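A morning at the Kinsella open day

I went to the open day at Kinsella last week, mainly to hear how a small firm handles its pricing, and came away with four pages of notes and a bag of leaflets. 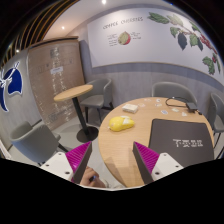
Octavian Pană thought I was wasting a Friday. Any firm that opens its doors, he wrote when I mentioned it, is selling something, and the tour is the advert. He has a point, and I did get two sales emails before the weekend was out. But they showed us more of the books than I expected.

Kinsella does order handling and invoicing for small traders — people with a market stall, a van or a shop unit who don't want to spend their evenings on paperwork. It took on its first client in January three years ago and now has 638. Most of them pay a flat monthly fee. The doors opened at half past nine and the talks started at ten, with a break for coffee in the middle.

The first talk was given by Tomás Hanrahan and dealt with discounts. When the firm started, it gave every new client the first three months at half price. Plenty signed up, and a good many left in month four. In the second year they dropped the offer and put the money into a phone line instead, answered by the same two people every day. Sign-ups fell for a while. The number of clients leaving fell further, and by the following spring the total was growing again. He put the monthly figures on the screen, including the bad ones, and left them up while he took questions.

Someone asked whether the phone line pays for itself. Hanrahan said he didn't know how to work that out properly and that they had stopped trying. I would have liked a better answer, as it is a large part of their costs.

After coffee we were split into two groups and taken through the invoicing room. They send 2,721 invoices in a normal week. Each is checked by a person before it goes out if the sum is more than double that client's usual amount. The rest go straight through. The software is called Tovura and they bought it in. They had started building their own under the name Jurari and gave up after eight months. The woman leading our group was quite open about what it cost them, though she asked us not to write the sum down, so I haven't.

The last session was on late payers, and it was the most useful for me. Their advice came down to this:

Send the invoice the same day as the work.
Put the due date in the first line, as a date. "30 days" leaves room for argument.
Ring on the day after it falls due. Don't wait a week.
Ask for the name of whoever approves payments, and keep it.

They had tested the phone call against a reminder email on over 3,000 overdue invoices. The call did better, mostly on the smaller sums. On the large ones it made little difference, and they think that is down to bigger customers paying on fixed dates whatever you do.

I have already changed the first line on mine.

There was less on staff than the programme promised. The session on hiring was cut to ten minutes because the earlier ones ran over, and the handout for it had run out by the time it reached our row. The room was booked for 50 and was close to full. Parking is poor, so take the bus if you can.

The next one is planned for January. It is free, but you need to book by email. I'd go again for the late payment session alone, and I'd skip the tour.

Filed under: Small Business, Visits and Events

Recent posts
Ruveo trade fair: two days on a shared stand
What I charge for a cancelled job
Moving the accounts off paper
Do you need a business plan in year one?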